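Chapter 7
Objects in Water: The Fishing Task

In the previous chapter, our students taught the arm to move dry blocks. Now the club at Skultamitz goes one step further, and the object is in a tray of water. It looks like a children's game, but water bends the light, and small toys do not stay where they are.

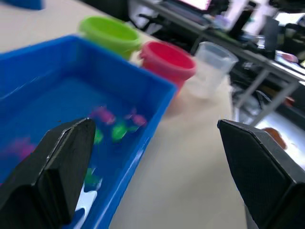
Why do we begin with a toy game?
A toy is cheap and easy to replace, so a team can try many times without fear.

The Niven project was started in January by students who had never used a robot before. It needs 2 arms, and each team recorded 100 trials before any training. The most difficult skill is to bring the net under the toy slowly.

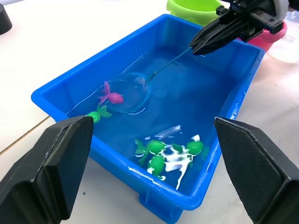 A fast movement makes a small wave, and the wave pushes the toy away. For this reason we ask you to write down the speed of each trial in your logbook, also when the trial has failed.

After catching comes sorting, which has its own colour rules. They are explained in Section 7.3.

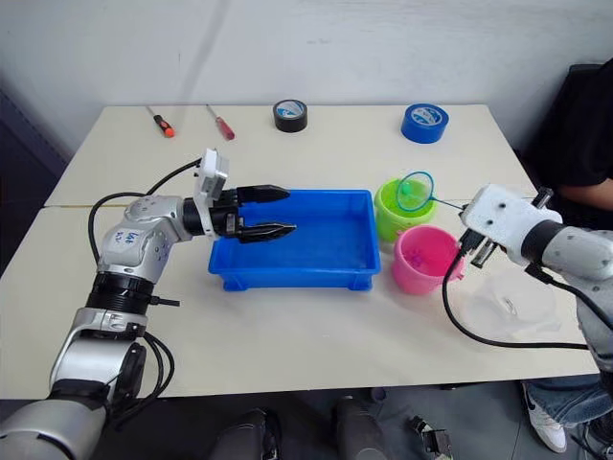 Before you read further, please review the safety rules in Chapter 2. Keep a towel near the bench, and keep all power plugs away from the water.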